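Search this site Enter keywords Go

Visit report: the Nurmi open lab, or how we spent our time behind the yellow tape

Mar 6, 2020

We left Drelov with 21 people on a bus built for fewer and drove 156 kilometers to Nurmi, where we had been promised coffee, a tour and a robot that tidies kitchens. We got two of those.

Marjatta Riihimäki met us at the door and went through the safety rules at speed. Stay behind the tape, don't lean over the counter, and if a person in a lab coat shouts, step back first and ask later. I wrote that last one down.

The arm started well. It picked a plastic cup off a tray and set it down again, and Emmanuel Wanyama, who wrote most of the grasping code, told us it had passed 506 trial runs in a row before our visit. He should have stopped at "passed."

On the second pick the arm went down and kept going. It pressed the cup into the tray until the cup gave up with a loud crack, and a piece of it landed on our side of the tape, next to Elsa Kauppinen's shoe. Then the arm stopped dead with a red light on the controller. Lenni Lindqvist from our group asked if that was the force limit working. Emmanuel said it was the force limit working late - a phrase I expect to use about several of my own projects.

The cause took them 6 minutes to find, which is faster than we find anything at Stulow. The fingers had been swapped that morning for a longer pair, and the tool length in the settings still belonged to the old ones. So the arm believed it had room to spare when it had none. The force threshold had also been raised in testing to stop false alarms and never put back.

After lunch they let us look at the kitchen corner where the long runs are done, sink and all. Marjatta kept one hand near the stop button the entire time, and I kept a sensible distance from the apple.
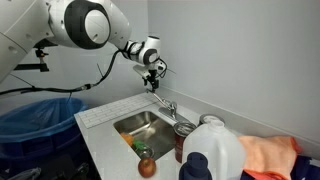 Stulow Technical Club, Automation Section

The faucet bothers me more than the cup did. A gripper set up with the wrong length near a tray costs you a cup, but near a chrome faucet it costs you a gripper, or the faucet, or both. Nurmi will now block any run after a finger change until the length has been checked by a second person. Eetu Koivisto wants the same rule on our own cell, and he'll bring a draft to the April meeting.

The coffee was good. Elsa still has the piece of cup.

Contact the section | © 2020 Stulow Technical Club | Back to top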